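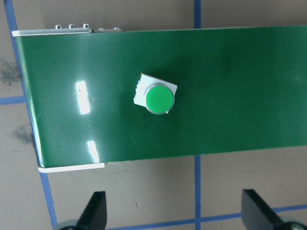 Button localization from the wrist camera: notebook entry
November 5, 2025
Entered by: Xiuying Long. Reviewed by: Ozan Toprak.

Purpose. To determine why the Brurilari detector places the press point to the left of the green button when the panel carries overhead glare.

Method. The detector was run on 704 stored wrist views from October, using the current weights and no temporal filter. Views in which the error exceeded 3 mm were set aside and inspected by hand.

Findings. The threshold was exceeded in 81 views. In most of these, the segmentation mask had merged the white base plate with a glare patch on the glossy dark green surface. The centroid was then computed over both regions. The lime-green cap was segmented correctly in nearly all of the same views, and its outline against the grey bezel remained sharp.

Change made. The press point is now taken from an ellipse fitted to the cap. The base plate is used only for in-plane rotation, and that estimate is discarded when the mask is not close to square. The panel normal still comes from the Kırmızıgül calibration file, which has not been altered.

Open items.
The planner accepts a new target during the final approach. Ozan Toprak is to lock the target at the pre-press pose.
The blue tape grid must be masked before the panel edge fit. Two line fits followed the tape.
Repeat the full set after the merge and record the errors by view in the same table.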